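## 5. Teaching the shelf planner a new slot

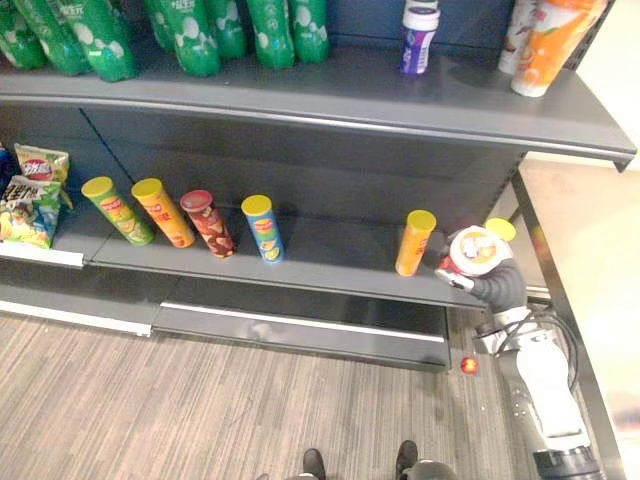
*Figure 5. Gripper closed on a chip can at the front corner of the lower shelf.*

Now for the fun part! With the head camera calibrated, Jorkeo can build its own map of the shelf, and you get to watch the grasp candidates pop up live in the viewer.

1. Start the planner and load your shelf profile: `jorkeo run --shelf chow_snacks`
2. Open the **Slots** tab. Each gap between products should show as a green outline. If two gaps merge into one, lower **Edge merge** to 5 mm and rescan.
3. Click the item you want to teach. For cans, pick **Top-down cylinder** as the grasp type. It handles round lids beautifully, even the busy printed ones.
4. Press **Preview**. The planned path plays back as a blue ghost arm. Check that the wrist and its cables stay clear of the shelf upright.
5. Set **Approach speed** to 10 percent for the first try, then press **Execute**.
6. Once the gripper reports contact, press **Hold** and save the pose. Slot names can have up to 35 characters, so go ahead and use ones you'll recognize later.

> **CAUTION:** Keep hands away from the shelf during Execute. The planner treats everything it saw in the last scan as fixed, and it will not see a late reach.

**Note:** Corner slots are the hardest for the path search. If you get `E1575 NO CLEAR PATH`, turn on **Neighbor padding** and try a steeper approach angle. Most corner grasps solve on the second pass, and it's a real treat to see the path bend around the next can over.

**Note:** Soft bags that hang past the shelf lip throw off the front edge fit. Push them back and rescan, or mark the section **Ignore** in the Tadano mask editor.

Saved slots are ready to use in the Flirport task builder (section 6).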